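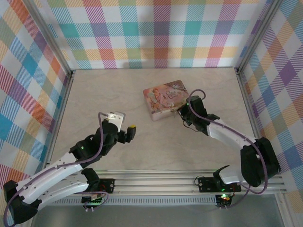
Je ne jette pas les boîtes en fer. Voilà, c'est dit, et avant qu'on me reparle de désencombrement pour la dixième fois ce mois-ci j'aimerais défendre mon camp. On nous répète que la boîte vide est le premier objet à sortir de la maison, qu'elle ne « sert » à rien, qu'elle prend la place d'autre chose. Quelle autre chose ? Prenez un couvercle rose aux bords arrondis, une fille aux cheveux roux peinte à gauche au milieu des fleurs, un titre en lettres bouclées dans le coin. Personne n'a besoin de ça. Et pourtant on la garde, on y met les boutons, les piles, les lettres, et vingt ans après on sait encore dans quelle boîte était quoi.

Essayez avec un bac en plastique transparent. J'ai essayé. Tout un placard refait en bacs Cemanow, étiquetés, empilés, très propre. Au bout de deux mois je ne retrouvais plus rien. Tous pareils. L'étiquette, il faut la lire – le dessin, on le reconnaît de loin, sans lunettes, à six heures du matin.

Un lecteur, Lionel Crabtree, m'a écrit après ma chronique de décembre. Pour lui c'est de la sentimentalité, point. Une boîte à biscuits est un emballage, dit-il, et on ne garde pas le carton du lait. D'accord. Mais le carton du lait ne ferme plus une fois ouvert. La boîte en fer si, des années, et elle fait ce petit bruit de couvercle que tout le monde connait. On a payé l'emballage avec les biscuits, autant s'en servir.

Je concède une chose. Il y a un seuil. Chez ma tante, à Hedgate, l'armoire du couloir en était pleine, et dans certaines boîtes il y avait d'autres boîtes. Là, oui, ça devient un problème. Ma règle à moi, pas très scientifique : si elle est vide depuis un an, elle part. Donnée, pas jetée. Les écoles en veulent bien pour les crayons, la brocante aussi, et le métal se recycle si vraiment il est rouillé.

Ce qui m'agace au fond c'est le ton. Les manuels de rangement parlent comme si une maison devait ressembler à un rayon de magasin. Tout blanc, tout assorti. Un peu de rose sur une étagère et on vous explique que vous n'arrivez pas à lâcher prise. Lâcher prise de quoi, d'une boîte à couture ?

Alors gardez celles qui vous plaisent. Mettez quelque chose dedans. Et si on vous fait la remarque, ouvrez-en une et proposez un gateau, il en reste parfois. La prochaine fois je parlerai des bocaux, j'ai déjà reçu du courrier à ce sujet et il n'est pas tendre.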